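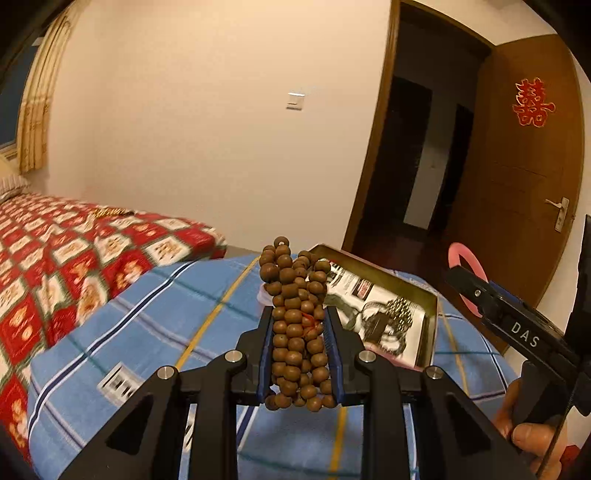 Sunday, September 2, 2018

Regulating the Bisel, part two

The Bisel came back to the bench last week. It had been gaining eight seconds a day since January, which is within what the maker allowed when it was new, but the rate had started to wander between positions and I wanted to see why before it got any worse.

For those who missed the first part: it is a hand-wound dress watch, steel case, silvered dial, small seconds at six. I paid £169 for it, without box or papers. The case back carries three digits, 483, stamped by hand and not quite level. I assumed they were a service mark. Noelia Arroyo, who has handled more of these than I have, thinks they are a retailer's stock number, and having looked at the shape of the 4 next to one on a watch she sold last year I agree with her.

Readings as received, fully wound, after resting for 30 minutes in each position: dial up, plus six. Dial down, plus seven. Crown down, plus nineteen. Crown left, plus two. Amplitude was good lying flat and poor standing up. The flat positions agreed with each other well enough for me to leave the balance pivots alone. The spread in the verticals pointed to poise, or to the hairspring sitting off centre, or both.

It was the hairspring. Under the glass the coils were crowded on the side nearest the stud, and the outer coil was resting against one of the regulator pins instead of moving between them. Somebody had closed the pins up at some point, presumably to cure a different fault. I opened them a little, brought the coil back to the middle and checked that it breathed evenly both ways. This took most of an evening. I am slow at hairsprings and see no reason to get faster on my own watches.

The train was clean. The oil on the escape wheel teeth had gone, so I replaced it and left the rest alone. The mainspring is not original — a white alloy replacement, correct height, slightly long — and I have left that too. The click spring has been filed by a previous owner. It works.

Readings after: dial up, plus three. Dial down, plus three. Crown down, plus seven. Crown left, minus one. I could get the crown down figure lower by taking weight off the balance rim, but that metal does not go back on, and I wear the watch on my left wrist where it spends very little time in that position.

Two notes on parts. The crystal I ordered from Hallico was marked as the right diameter and was too large to seat. They exchanged it without argument, though the second one took longer to arrive than the first. The strap is a Wodura in plain calf, bought because the lug width is an awkward size and they cut to order. The holes are a little too far apart for my wrist.

Next is the Ejigu alarm watch, which winds but does not ring. The hammer moves freely with the back off, so I suspect the release lever. I have no service sheet for it. If anyone has a copy, even a poor scan, please leave a comment under this post.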